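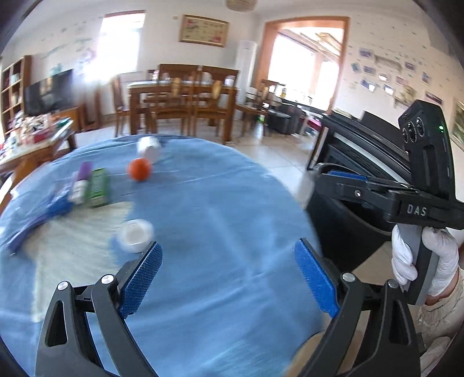

# The Second Pair of Fingers

The offer from Memasel came in November, in a thin envelope, and Nikola Głowacki read it standing up. They would lend two hand grippers and one folder of instructions. For every accepted hour of tidying a table, they would pay. After 30 days he could send everything back, or he could buy the kit for a price that made him sit down.

"It is a job for children," said Ionuț Pîrvu, who had the room upstairs and no job of any kind that month. "You pick up a ball. You put down a ball."

"Then you will be good at it," said Nikola.

They put the blue cloth on the round table because the folder said a plain cloth was best. On it they placed the orange ball, the white cup, the green box and the little bottle with the purple cap. Ionuț put on the white gloves. He looked like a waiter in a restaurant where neither of them had ever eaten.

The first hour was terrible. The fingers of the gripper were strong but they had no opinion. They closed on the ball in the same way as they closed on the cloth, and two times the cloth came up together with the ball and the cup went over. Nikola, who wanted to write an honest review for the owners' page, made notes at the dining table in the evening.

*Handle comfortable. Blue pads hold well, also on smooth things. Folder badly translated. My friend is swearing too much, I hope there is no sound.*

By the end of the week they had become better. Ionuț found that he must come to the ball slowly and from above, and stop for one breath before he closed. Nikola found that they must not both go for the same thing. They did not speak about who would take what. One gripper went over the table and the other one waited.

"When I was small," said Ionuț one morning, with the sun lying on the cloth, "my grandmother cleared the table like this. With two fingers. She had bad hands. She took a cup as if it was asleep."

Nikola did not know what to answer, so he moved the green box.

"And now some machine in Fladberg will take a cup like her," said Ionuț. "It will not know who she was."

"Does it bother you?"

Ionuț thought about it. He took the ball, held it over the table and put it down again a little to the left - very gently, with the small turn of the wrist that Nikola had seen all week and had believed was a mistake.

"No," he said. "But I want to do it some more times, so it learns it properly."

They sent 40 hours. Memasel accepted all except 7, and the letter said that in the missing ones the movement was "too slow for use". Nikola read this line at the window and put the letter in his pocket.

That evening he finished his review. He gave four stars. Under *Would you recommend this kit?* he wrote yes, for patient people, and under *Anything else?* he wrote for a long time and then deleted it. Upstairs he could hear Ionuț washing the dishes, one cup and then a pause, one cup and then a pause.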